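Forum > Mobile manipulation > Site rules and good practice

Floor checklist before an autonomous run, please comment

chanida_p
Hello all. I am writing the floor rules for our team at Intarasuk and I would like other people to find the holes in them. We do laundry and tidying tasks, two arms, in a shared office. The draft has four points now. Point 1 is about cables, and I put the picture with it so you see what kind of floor I mean.

1. Cables and power strips. Before the arms are enabled, the operator looks at the whole floor in front of the base. Any loose cord lying on the floor is either moved behind the partition or covered. A power strip must not be in the driving area.

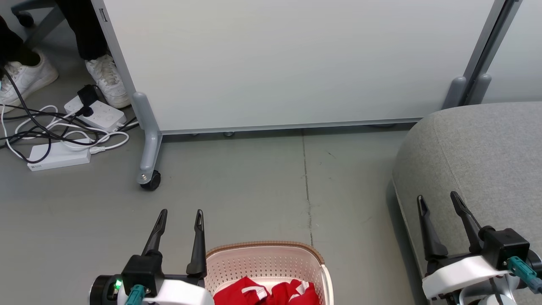 2. People. Anybody sitting within 2000 mm of the arms is told before the start, also if there is a partition between. Feet count as a person.

3. Furniture on wheels. Castors are locked, or the piece is taken away.

4. Speed. Base speed is limited to 200 mm per second when a person is near.

ustis_rob
Point 1 is too soft. "Moved or covered" means everybody will throw a mat over it and the wheel goes over the mat. With us the rule is no cable on the floor in the driving area, full stop. And I see a power bank lying there next to the strip. Your text says nothing about batteries.

chanida_p
Thank you, you are right about batteries, I will add them. But I don't agree with full stop. We have people who need to charge something at their desk, and if the rule is impossible they will stop reading the list.

k_chaiyaporn
I agree with Chanida here. At Prernulent we had the strict version and it was ignored by March. Now we tape a line 20 cm outside the reach of the arms. Inside the line, nothing. Outside, only tidy.

ustis_rob
Tape does not stop a foot. Those white trainers are very near to the cords, and a foot can push a cord over any line.

k_chaiyaporn
Then the operator stops and clears it. This is why there is an operator.

furelum_fan
Small question for point 3, does the partition count as furniture? It has a castor too.

chanida_p
Yes, I will write it clearly. New version on Sunday evening.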